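Setting up your Skurero drop dispenser

I put this section together after my own optician handed me a Skurero and a bottle of dry-eye drops and wished me luck. I've used it twice a day ever since, so these are the steps as I do them (the leaflet in the box is fine, but the print is tiny, and we're the people with sore eyes!).

1. Wash your hands and dry them on something that doesn't shed fluff.

2. Take out your contact lenses, if you wear them. Leave them out for as long as your drops leaflet says.

3. Unscrew the blue collar and slide the bottle in, nozzle first. You'll feel a little click. My Karow bottles go in easily, but the Herrero ones need a firmer push.

Note: if there's no click, take the bottle out and turn the adaptor ring round. I had mine upside down for 3 days.
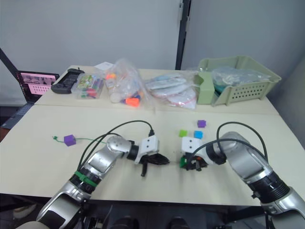
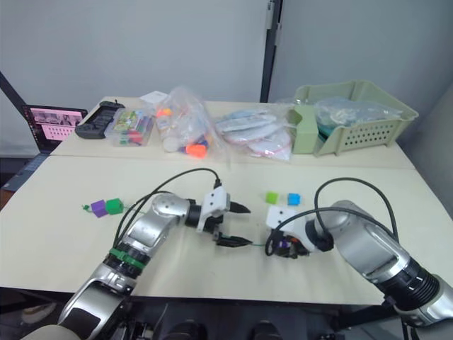

4. Tip your head back and rest the cup lightly on the bone around your eye. Don't press on the eyeball itself.

5. Look up, squeeze the side levers once and let go. One drop is plenty!

6. Close your eye gently and keep a finger on the inner corner for a minute or so. I count slowly to 22, then do it again and again until I get bored.

Caution: never share the cup, even with family. If your eye hurts, goes very red or your sight changes, stop and ring your optician or pharmacist.

Cleaning the cup

Rinse it under warm water after each use and leave it to air dry, cup side down. Mine lives on a saucer by the kettle.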